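Florlow publishes handling rules for two-armed robots, leaves the checking to buyers

Florlow put out its first code of practice for two-armed tabletop robots in February. It runs to 30 pages and covers grip limits, cable routing, how close a seated person may be and what should be on the table when the arms are powered. 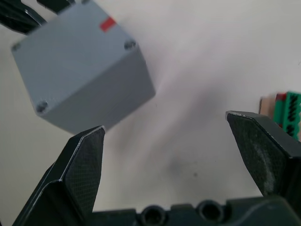

The trouble is in the wording. Grippers "should" be looked over for worn pads, but the code sets no limit for wear and doesn't say who signs off. Small housings may be passed between arms once a site has logged 800 trial grasps. Whether those grasps have to succeed is left open.

Florlow says the draft drew 2,369 comments and that 706 led to changes. It has not released either set, so there is no way to tell a safety fix from a moved comma.

Two suppliers, Molley and Gondal, have already said they comply. Both did so within hours of publication, which seems quick for a code that asks for a site-by-site review. 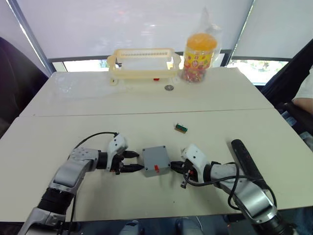 Ketik, which sells training for shop-floor staff, wants the section on seated workers made binding. As it stands, a site can set its own distance and write down a reason later.

Florlow plans a second edition but has given no date. Outside audits are listed under "future work."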